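Sidra Mohmand
Thread on teaching a two-arm robot to hand a whiteboard marker from one gripper to the other, by remote control. Long, mostly notes to myself. 2019-01-18

Task definition first. Arm A picks up the marker and holds it upright. Arm B comes in from below with its fingers open, closes on the barrel, and A lets go. Success means B has the marker, the marker hasn't rotated much in the grip, and the next step (pulling the cap) could start from there.

The cap step is out of scope for now. I have tried it by remote control and my own success rate is bad enough that I don't want a policy copying me.

Collection setup: one operator, one controller per hand, both grippers driven at the same time. Wrist camera on each arm. No overhead view. We had one in June and took it out, and the policies did not get worse.

That last result surprised a few people at Morkus so I'll spell it out. From overhead, at the moment of the handover, both wrists cover the marker. The view is fine for the approach and useless for the part that fails.

Count so far: 136 demonstrations kept. I also have a folder of discarded ones that I keep on disk, with a one-line reason for each. Please keep yours too. The reasons are more useful than the episodes.

Most frequent discard reason is "closed early." The operator sees the marker between the fingers and squeezes before the receiving hand has gone high enough. You end up gripping the last bit of the marker, it tips, and A is now holding a lever.

Second most frequent is "both pulled." A hasn't opened, B starts to retreat, and the force reading on both wrists goes up together. Easy to find in the logs without watching any video. Threshold the sum and look at what comes out.

Somebody at the Kimville site asked why I don't teach this by hand, meaning grab the arm and push it through the motion. I did, for the first 11 attempts. Hand guiding is fine for one arm. With two arms you need both of your hands on the robot and then you are also in the camera view, sleeves and all.

You can replay hand-guided trajectories afterward with nobody near the arms and record the cameras on the replay. People do this and it works for rigid fixtures. For a handover the replay drifts by a small amount on each arm, the drifts add, and the marker ends up beside the fingers.

So: remote control. The cost is that you lose touch. I can't feel contact, I have a number on a screen. New operators stare at the number. I tell them to watch the wrist view and use the number only to confirm.

On controller scaling. 1:1 feels natural and is too fast close to contact. I run 1:1 for the approach and drop to half speed with a foot pedal. Without the pedal, people slow their hands down instead, and then they tremble, and the tremor goes into the data.

You can see the tremor in a plot of wrist position. You can also see it in the trained policy, which will faithfully shake for a second before closing. Filter it or re-record. I re-record.

Pauses are the other thing that gets copied. If the operator stops to think with the fingers open around the barrel, the policy learns that this is a place where you stop. Ours once stayed there until I hit the e-stop and went to lunch.

Fix for pauses: trim anything where both arms move less than a small threshold for longer than a second, except right after B closes. Keep that one. The short wait after closing is where the grip force settles, and if you trim it the policy opens A too soon.

I trimmed it. That was a day and a half.

On start positions. Marker pose varies within what A can reach without regrasping. I stopped drawing pose outlines on the work surface because operators began lining things up with them even when told to vary. Now a script reads out a target pose and you place the marker by eye, sloppily.

Triantafyllou's group suggested changing the marker itself as well: different colors, a pen, a piece of dowel. Sensible, and on the list. For the first round I kept to one type so that a failure means something about the motion and not the object.

One note on printing and labels. The barrel is not a plain cylinder to a camera. It has text, a colored part, a dark band. I suspect the policy uses these as a ruler for how high to bring the hand. I have not tested it properly. A turned marker shows different print, so I ask operators to vary the roll angle too.

What the receiving wrist sees just before closing:

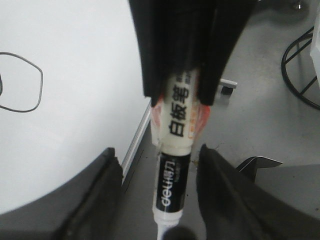 Receiving hand, fingers open, marker still held by the other gripper. Lettering reads bottom to top.

Things I check on a view like this before keeping an episode: marker between the fingers and not touching either one early, giving hand still closed on the upper part of the barrel, enough barrel left below it for the second hand to close on.

The fingers being blurry that close to the lens doesn't matter. I spent time trying to get them in focus and the marker got worse. Pick a focus distance for the object.

Background clutter I leave alone. There is a whiteboard and floor and parts in view, and it changes between sessions. An early batch was shot against a plain cloth and the policy from it failed the moment the cloth was gone.

Somebody will ask about synchronization. Both arms and both cameras are stamped from one clock. Before that we had them on 2 clocks and the offset was about one video frame, which sounds like nothing. At handover it is enough to teach A to open before B has closed.

If you inherit data from a two-clock setup, find a moment of hard contact, look at when each wrist force jumps, and line them up on that. Check it again at the end of the episode. Ours drifted over long recordings.

Operators. We have six, including me. There is a visible difference in style: two of them bring the receiving hand in from the side and the rest come straight up from below. Mixing the two gave a policy that went halfway between, into the marker.

Options were to label the style and condition on it, or pick one. I picked one. From below, fingers open wide, straight up, close, wait, release. The side approach is faster when it works, and the people who use it are annoyed with me.

Training a new operator takes an afternoon. First hour is one arm only, picking up and putting down. Then handover with me driving the other arm. Then both. Skipping the middle part saves no time. They learn to rush the giving hand because it's boring, and it has to be the boring one.

Current numbers, for people who only want numbers: the policy is good on upright markers, poor when A has grasped with a tilt. I'm not posting a percentage until the Clumport arms have run the same test, because I changed the finger pads here halfway through and the comparison with last month is junk.

On pads. Softer pads forgive a bad approach and let the marker roll. Harder pads do the reverse. The demonstrations are tied to the pads they were recorded with much more than I expected. If you change pads, write it in the metadata. Mine was in a notebook, and then in a different notebook.

Next up is recovery data. Start an episode from a bad state on purpose (tilted grasp, hand too low, fingers nearly closed) and demonstrate getting out of it. Operators dislike recording these. They are worth more per minute than clean ones, as far as I can tell from a small batch.

One caution there. Record only the getting out. If the mistake itself is in the episode, the policy learns the mistake and the rescue as a single move, and performs both.

Replying to a few here so I don't repeat it: yes, gripper width is recorded as a continuous value. No, we don't filter by operator. The pedal is a sewing machine pedal and any of them will do.

And on file format, each episode is one folder with the two video streams, joint states, gripper widths, wrist forces, and a text file with pads, operator, roll angle, and comments. Fill in the comments. "Fine" is not a comment.

Will add to this when the tilted-grasp set is recorded. If you have done handovers with thinner objects than a marker, I'd like to know what finger opening you start from.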